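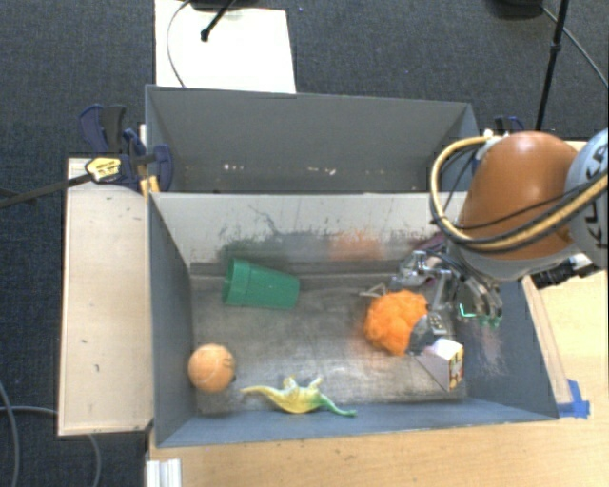

3 min read

Good news for anyone in Flasthorpe with a loft full of outgrown toys: the toy library is coming back! It shut its doors the winter before last when the old chapel hall was sold, and I've missed it more than I expected to (so have my two, who still ask about the wooden garage with the lift that always stuck).

The new home is the former shoe shop on Vellberg Street, two doors up from the bakery, and it opens in November. I popped in this week while the shelves were going up and came out with paint on my sleeve and a membership form in my bag. It's a much brighter space than the chapel hall ever was. There's a ramp at the front, room to park a double buggy without blocking the door, and a proper sink at the back, so no more carrying washing-up bowls across a car park.

It works much as it did before. You join for a year, you take home up to three toys at a time, and you bring them back within 21 days. Membership is a bit dearer than it used to be, though if money's tight you can have a word at the desk and they'll sort something out quietly. The first 100 families to sign up get their first month free. When I handed my form in I was number 53, so don't hang about.

The stock has come partly from the old library, which had been sitting in boxes in a barn out at Ruvville, and partly from people round here clearing out cupboards. At the last tally there were 387 toys on the list, and more have been left on the step since. Balls, dinosaurs and play cups are well covered, I'm told, and the same goes for soft toys, which they can't take any more of at all. What they'd love is jigsaws with every piece, train track, dressing-up clothes for bigger children and anything for babies under one. Please don't bring anything that plugs into the wall.

Jigsaws are the sore point. Every one that comes in gets made up on the long table before it goes out, and if you've ever tried to finish a big sky puzzle with someone's toddler under your feet you'll know what a job that is. I did half of one while I was there and had to leave it for the next person, which is still bothering me.

Opening hours to begin with are mornings from half past nine until noon, plus one late session each week until seven for people who work. That late one is new, and it came out of the questionnaire that went round the schools in the spring. I ticked the box for it myself, so I'm feeling rather smug. There was also a strong vote for a swap shelf, where you leave a book and take a book, and that's going by the window.

A few people have asked me about parking. The bays on Vellberg Street are half an hour only, but Simard Road behind is free all day and there's a cut-through by the launderette. The number 4 bus stops right outside.

Forms are at the bakery and the doctor's surgery, or you can pick one up at the shop itself if the door's propped open. Toys can be dropped off any morning before ten. Clean, please, and with the batteries taken out.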